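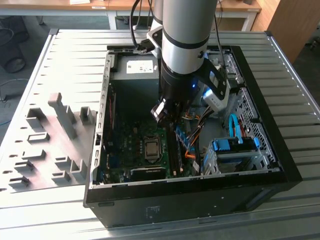

Wanted: Students Who Would Like to Watch a Robot Struggle With a Memory Latch

Jul 11, 2024
By Kazimír Tichý

The Hurdale Teardown Project is looking for new team members for the coming season. We are a student robotics club based in the back half of the Wellwood building, and our goal is to get a robot arm to take apart a desktop computer without making it worse. The arm is named Lo. Lo doesn't get tired or complain, and Lo has no idea what a screw is until one of you explains it in code.

The work centers on old office towers, laid on their sides with the side panel off. Lo comes down from above with a gripper and a wrist camera. The jobs on this year's list are memory sticks, expansion cards, data cables and drives. Memory sticks sound easy. Please come and tell us how easy they are.

In spring we enter the Prurkstead Challenge, where each team gets a computer it hasn't seen before and 30 minutes to pull as many parts as it can. Points come off for anything bent, snapped or flung. Last year we scored 164, which put us comfortably ahead of the team whose power adapter stayed home.

What you'd be doing

Most people start by driving the arm by hand, picking the same part over and over while the software records it. It's repetitive and you will get good at it. After that you can move toward vision (finding a latch in a case full of orange, black and yellow cables), motion planning, gripper design, or the rules desk - someone has to read the Challenge handbook, and so far the someone has been me.

We meet two evenings a week during term. Sessions run until people go home.

Who should apply

Any enrolled student, any major. Some Python helps. So does having opened a computer before, for any reason, including spite. You don't need robotics experience. One of our best operators came over from the music department and has steadier hands than the rest of us put together.

We'd especially like to hear from people who label things.

What you get

Two course credits if your department signs the form, a key card, and a T-shirt in one of the sizes we have left. There is no pay. The club runs on a grant of $2,000 a year, and most of that goes to gripper fingers.

How to apply

Send a short note to the club mailbox by the end of July. Tell us what you're studying, which evenings you're free, and about one thing you took apart and whether it went back together. Either answer is fine. Skip the resume.

We have 28 places. Everyone who writes gets a reply, though possibly a slow one - the mailbox is also me.

Before your first session you'll do the safety briefing, which covers the emergency stop, long hair, sleeves, and why we don't reach into the case while Lo is moving.

We use cookies to improve your experience on this site. By continuing to browse you agree to our cookie policy. Accept | Manage settings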